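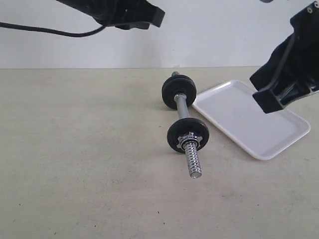 Ornwood workshop notebook
Home | Entries | Parts shelf | People | Search
Print this entry | E-mail this entry

May 4, 2021

Dumbbell day, part whatever. I've been promising Ebise for weeks that I'd sort out the adjustable dumbbells before they go back on the loan shelf, and this morning I finally ran out of other things to do first. So: handles, plates, collar nuts, all of it, one dumbbell at a time on the beige table.

The first one went fine. Two black plates, one each end, chrome bar, nothing odd. I did the nut end first and laid a white plastic tray right up against the other plate so I'd have somewhere to put the nuts as they came off. If you've ever chased one of those hex nuts under the heater you'll know why I'm fussy about the tray (Callum, I'm looking at you, and it's still under there).

Notes on threads, mostly for me. The spiral thread on these bars is a lot coarser than it looks and it collects all sorts of gunk down in the grooves. What worked best was an old toothbrush, dry, going around with the thread and not across it. Then a rag, then one drop of light oil. One drop! I put on three the first time and the nut spun off its own way down the bar as soon as I tipped it, and I had to wipe the whole thing down and start again. Lensa says chalk dust mixed with oil is what makes that gray paste, so if the borrowers are chalking up, we should be brushing before oiling every time. I think she's right. I got a disgusting amount of paste out of the second bar.

Nuts: run each one on by hand before you even think about a wrench. Two of ours had been started crooked at some point and they bite about a turn and a half in. Both are in the jar marked LEDESMA, which has nothing to do with Ledesma any more, it's just a good jar. I'd like Fasil to look at them before we throw them out – he rescued the last lot with a needle file and a lot of muttering.

Plates. The black finish has a slight texture to it and it hangs on to fingerprints and lint like you wouldn't believe. Soapy water and a soft cloth, then dry them standing up. Don't use the orange cleaner. I tried it on the back of one plate from the Ikomico set and it went cloudy in a patch, and it stayed cloudy through two more washes. Not the end of the world, it faces inward, but I'm annoyed with myself.

Weighing. I wanted to check the plates against what's on the inventory sheet, because the sheet was typed up by me last September in a hurry. The kitchen scale gave up (too much for it), so I used the parcel scale from the front desk. One plate came out 40 grams under its sheet weight and its partner 29 grams over, so as a pair they very nearly cancel out, ha. I've swapped them so the light one isn't always on the same handle as the other light one. Liya asked if anybody would ever feel the difference and no, I don't suppose they would, but now it's written down.

Stuff that still needs doing:

- Rubber washers. I ordered a bag of 60 from Fodell and they're too thin, the collar still ticks against the plate when you shake the bar. Doubled up they're fine, so I'm using two per side for now. Next order should be the thicker ones.

- A proper rack or even just a strip of carpet on the shelf. Plates on bare metal shelving make a horrible noise and it's chipping the edges.

- Labels for the handles. I had paint marker on them before and it rubbed off in everybody's palms. Callum suggested heat shrink at the very end of the smooth part, right up by the plate, where your hand doesn't go. Worth a try on one.

- Table top wants a wipe, there's oil on the window side. My fault.

After lunch I got through two more and then the light went and I couldn't see what I was doing in the grooves, so I stopped. The clean ones are on the bottom shelf with a blue tag. Anything without a tag hasn't been touched yet, please don't lend those out, and please don't borrow my toothbrush for the bike chain – Ebise has a whole bag of them in the drawer under the vise.

Print this entry | E-mail this entry
Previous entry | Next entry | Back to Entries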